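What I Told My Aunt About Coins

21 Jan 2018

So my aunt Waltraud called again last night, and for the third time this month the call was about crypto. She had read something over breakfast about a token called Trusska, and a man at her gym had put money in, and did I think she should too?

I am not a financial person. I own a small amount of bitcoin that I bought on a whim, plus a pile of something called Sturkix that I got talked into last summer by people in a chat room (never again). But in my family that makes me the expert, so I went and read the Trusska white paper on the couch with a blanket over my knees.

It's 60 pages long! I made it through all of them, and I still couldn't tell you what the token is for. There's a lot about community and a very pretty chart that goes up. There's a team page with first names only. What I couldn't find was an address, or the country the company is registered in, or anything on what happens to your money if they don't raise enough.
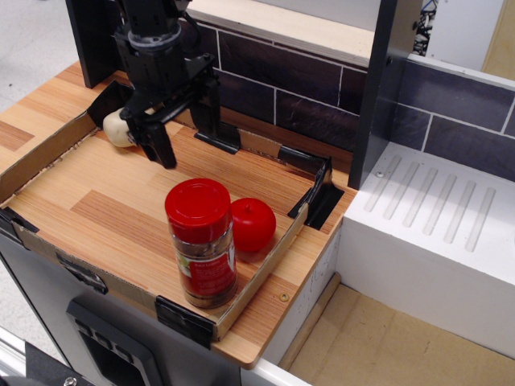
I sent the link to my friend Tamsin Abernathy, who used to do compliance work at a bank, and she wrote back within 4 minutes. Her first question was who holds the keys. Her second was whether you could get your money out again, and how long it took. I hadn't thought to check the second one at all, so back I went, and it's on page 41, in a footnote - your coins are locked for a year.

A year! My Sturkix lost most of its value in a week, and I was free to sell the whole time. I just didn't, which is a different problem.

Anyway, I called Waltraud back this morning and read her the footnote. She was quiet for a bit and then asked if she could put in just 100 dollars, for fun. I said it's your money, and if you'd be fine dropping it on a slot machine then go ahead, but please don't touch the 1,649 you've been saving for the boiler. She said the boiler was fine. The boiler is not fine - I've heard it.

She's going to think it over until the weekend. I'm going to look up how to report my own tiny trades on my taxes, which I have been putting off since before Christmas, and if anyone has a spreadsheet they like, please leave it in the comments.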